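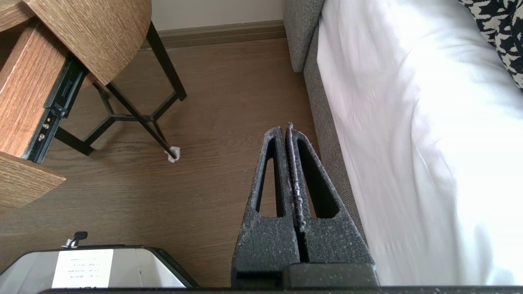 Gripper upkeep, Prirkau cell – March

Status
The arm has logged 3,193 grasp cycles under the Helus grant. It was out of service for five working days this period, all of them for gripper maintenance. The home setup is otherwise the same as in the last report, with the side table still to the left of the arm.

Fingers
The dark gray two-finger gripper is the part that takes the most attention. The inner edges, where the fingers meet, look worn and frayed, and there are small pale specks along the seam. We did not replace the pair this month. Hrefna Fogh cleaned the contact faces, checked the base screws and closed the fingers fully before each session to see how the tips lined up.

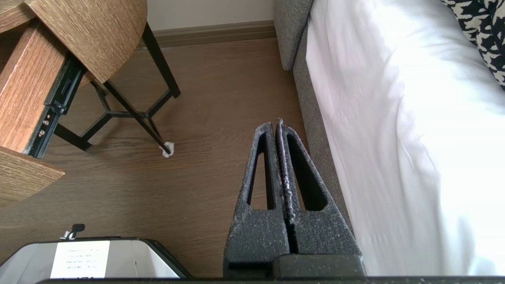 Inspection is now done every 190 cycles. The old interval was too long, and two faults were logged late as a result. Each check takes 24 minutes, including the restart. A spare pair is on order from Brerex and will go on when it arrives, whether or not the current fingers have failed by then.

Wrist camera
The camera was taken off once to get at a cable clamp and put back on the same mount. After that we repeated the close-range focus check, using a TV remote as the target. The keys give us numerals, small letter groups and Chinese characters at several sizes, so one object covers most of what we need to read. We keep one still from each check with the service log.
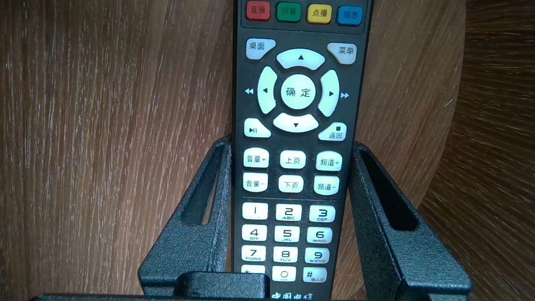

Television remote seen from the wrist camera, with the number keys below the direction pad.

Open items
Cable clamp: the replacement is fitted, but the cable still rubs when the wrist is turned fully over. Cárdenas has been asked for a longer sleeve.
Spare fingers: delivery date not confirmed.
Budget: no change requested. The spare pair and the sleeve both fit within the existing parts line.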